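Grip pads for hand-held grippers: the Grekonetti sheet, six months in

I look after a pair of hand-held grippers for a small teaching cell, and if you've ever done that job you'll know what eats your afternoons. It's the pads. I can go months without touching a screw anywhere else, but the pads wear, they pick up every bit of fluff in the building, and then one day a corner lets go and your grip is off by a hair on everything you pick up.

So this is a review of the Grekonetti adhesive pad sheet, the dark one you cut yourself. I got mine through Elari after Idalina Abreu (she runs a much bigger shop than mine) told me to stop buying the pre-cut ones. She was right about the price! She was a bit optimistic about the glue, but I'll get to that.

What you get

One sheet, a paper backing, a little card with cutting lines on it, and a wipe in a sachet that was dry when I opened it. Bring your own isopropyl. The material has a bit of give when you press it with a thumbnail and it cuts nicely with a fresh blade. With an old blade it drags and you end up with a ragged edge, and a ragged edge is where all your trouble starts later on. Ask me how many I recut on the first night.

Fitting them

The card says ten minutes a finger. Give yourself twice that. Taking off the old pad is the slow part, especially if whoever was there before you used superglue (whoever was there before me used superglue). I scrape with a plastic card, wipe, let it dry, wipe again, then lay the new pad from the bottom edge up so I'm not trapping air. Then I clamp it in a small vice with a bit of scrap cloth and leave it overnight.

If your fingers come off with a couple of screws, take them off and do it at the bench. I tried it once with the finger still on the gripper and got the pad on crooked, and I had to look at it for weeks.

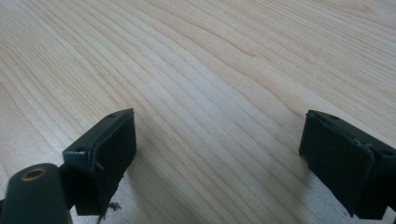 Now for wear. I keep a tally of grip cycles, because Špela Janevski at Zaldale asked me to and because I'm the kind of person who likes a tally. The maker's card says to inspect at 900 and replace at 4000. My first set made it to 3951 before I pulled them, and I only pulled them then because I had the blade out anyway. The face was still fine. Plenty of grab left, no shiny spots that bothered me, and it held fabric as well as it had in the first week. I was pretty impressed with that, to be fair to them.

The edges are another story. The face outlasts the glue along the sides by a good long way, so what you end up watching for is a bit of lift, and then a bit of fraying where it's lifted. Fabric work is hard on them that way. Anything with a seam catches a raised edge and gives it a little tug, over and over. And threads! They wrap around the base of the finger and down into the linkage, and if you leave them there they mat up into something like felt. I go in with tweezers and a soft brush at the end of every session now, and I check the side of each pad with a fingernail while I'm there. If it lifts, it gets a dab of contact adhesive and a night in the vice.

Compared with the Sampaio pads

I ran the pre-cut Sampaio ones for most of last year. The adhesive is better, no argument. They're also thicker, and on my grippers that meant resetting the closed position every time I swapped, and I'd forget, and then wonder why thin things were getting squashed. The Grekonetti sheet is close enough to what was on there originally that I don't touch the setup at all. For me that settles it. If you're mostly handling hard parts with no threads on them, I'd probably call it a draw.

My routine, if you want to borrow it

1. Brush and tweezers after each session, fingers open as wide as they go.

2. Fingernail along all the pad edges. Glue anything that lifts.

3. Wipe the faces with isopropyl on a lint-free cloth. Go easy, and keep it off the glue line.

4. Check the finger screws with the small driver, snug only. It's plastic under there and it will strip.

5. Do a few slow picks with something soft before the real work. A baseball cap beside a wire display rack is my favourite, with one gripper on the cap and the other down near the table.

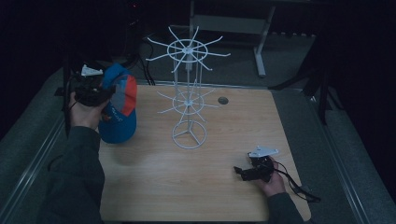
Would I buy it again?

Yes, and I already have. The second sheet came in July and the wipe was dry in that one too. The colour is a near enough match to the old pads, there's enough on a sheet to wreck a few and still do both grippers, and the offcuts are handy under the feet of a wobbly vice. I'd knock off a star for the glue and half a star for the card, which has its cutting lines printed in a grey so pale I had to hold it up to the window.

Four out of five, then. I've let them off the half. If Elari ever stocks it with a stronger backing I'll order that one and put an update at the bottom of this page.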